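Forum > Workspace and Storage > Tables, trays, dividers
White parts on a black table, good idea or not?

arvid_lindqvist
Posts: 201
January 14, 2022

Hello all. I hope this is the correct section. I am setting up a table for small white assembly blocks from the Trirkomard set. Every block has a label, and each one must go to its place in a white tray. For the table I selected a black top, and I am quite satisfied with it. A white block is found at once, also when I am tired.

My doubt is about the border. I have put white edge segments along the front and around the left side, so that the parts do not travel to the floor. The tray stands at the right. My colleague finds that the white border steals attention from the white parts. Should I change it to gray?

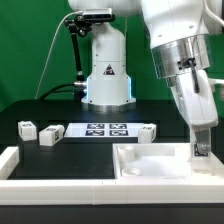
Black platform with white border, tray on the right side.

Please tell me also if you would bring the border around the whole table. I have enough segments for it.

yolandi.lekota
Posts: 2,933

Hi Arvid. I would keep the border white. You look for a block in the middle of the black, and the eye learns very quickly that the edge is only the edge. Gray on black is worse, I had it for one winter and I was hitting it with my sleeve all the time.

I would not close it around the whole table. You need one open side for wiping the dust out. On black you will see every crumb, be prepared for that!

drawerdivider
Posts: 88

I disagree about the black top in general. It is good for white parts, yes. But then you put black labels on the parts, and from a little distance the block looks as if it has a hole in it. I changed to a medium blue mat and I am never going back. Can you show the labels closer?

arvid_lindqvist
Posts: 201

Thank you both. This one is closer. I understand what you mean with the hole, but for me the white printed characters are helping.
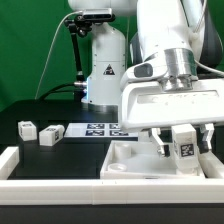

A labeled block just over the tray, two others waiting at left.

The sheet behind the two blocks is white, so please judge the contrast only where the table is black.

drawerdivider
Posts: 88

OK, they are more readable than I expected. Is it H5 on the upright one? I am reading it on a phone. I still say blue, but I will not fight for it.

What I would change is the sheet. A white sheet lying flat behind white blocks is one more white thing. Mine is on the wall.

yolandi.lekota
Posts: 2,933

The sheet on the wall means that you lift your head for every block. I prefer it flat. Put it under a clear cover from Hellard or some other shop, and tape the corners.

Arvid, one question about the tray. The two round posts at the left end, is the short one a socket for something? If it is, I would keep the larger blocks away from that end, or you will be knocking on the posts with each one.

arvid_lindqvist
Posts: 201

Yes, the short ring is a socket, a round part comes into it later. I will fill the tray from the other end, thank you, I had not thought of this.

The border stays white then, and open at the back. About the sheet I will try the clear cover first. If it reflects too much from the lamp I will write again.

mathebula_m
Posts: 14

Sorry to enter so late. Which cleaner do you use for the black top? I have the Drurkell spray and it leaves stripes.

yolandi.lekota
Posts: 2,933

Warm water with one drop of dish soap, then a dry cloth. No spray.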